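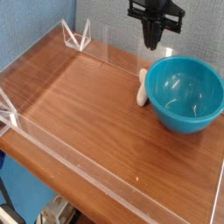
Plukis
Enviado: Mar 13, 2025
Pessoal, alguém conseguiu pôr os veículos adicionados a circular no trânsito sem o jogo fechar? Instalei o pack do Howlader, são 80 carros, e a garagem funciona bem. Mas assim que os meto na lista do tráfego dá erro ao fim de uns minutos, quase sempre na zona do porto. Já reinstalei 2 vezes.

Podudness
Quanto tens no limite de memória? Com os valores de origem não vais lá. Esse pack tem texturas enormes, até as jantes vêm em ficheiro separado.

Plukis
Deixei o de origem, não sabia que se podia mexer. Onde é isso?

Podudness
No ini do limit adjuster, linha do streaming. Eu uso 1,000 e nunca mais tive quebras. Faz cópia do ficheiro antes de alterar.

Cor Visser
Não concordo com isso do limite. Subir o valor só adia o erro. O problema desse pack são as colisões: há 6 carros com o ficheiro de colisão mal exportado, e o jogo fecha quando um deles aparece perto do jogador. Abre no editor e vês que o nome não corresponde ao modelo. Na garagem não dá por nada porque lá não há trânsito.

Podudness
Uso o mesmo pack desde agosto e não me fecha. Se fossem as colisões fechava a toda a gente.

Cor Visser
Tens a versão corrigida ou a primeira? A primeira continua no espelho antigo e é a que aparece logo na pesquisa.

Podudness
Hmm, a minha é a corrigida. Pronto, pode ser isso. Mas o limite continua baixo para tantos carros, nisso mantenho.

Helmi Laaksonen
Entrei só para dizer que a carrinha de caixa aberta também tem os faróis trocados na primeira versão. Na corrigida está bem. E já agora, alguém sabe se o Howlader vai acabar as motas? Ele tinha mostrado duas no tópico dele e depois nada.

Plumow
As motas estão paradas, ele respondeu-me por MP. Está a refazer os interiores primeiro.

Plukis
Troquei pela versão corrigida e deixei o limite como estava. Andei uma hora às voltas no porto e não fechou - só notei que os carros ao longe demoram a aparecer.

Podudness
Isso é o limite :) Sobe o valor.

Cor Visser
Aí já concordo. Sobe aos poucos e vai testando, não metas logo o máximo.

Plukis
Ok, logo à noite experimento e ponho aqui o ini. Obrigado aos dois.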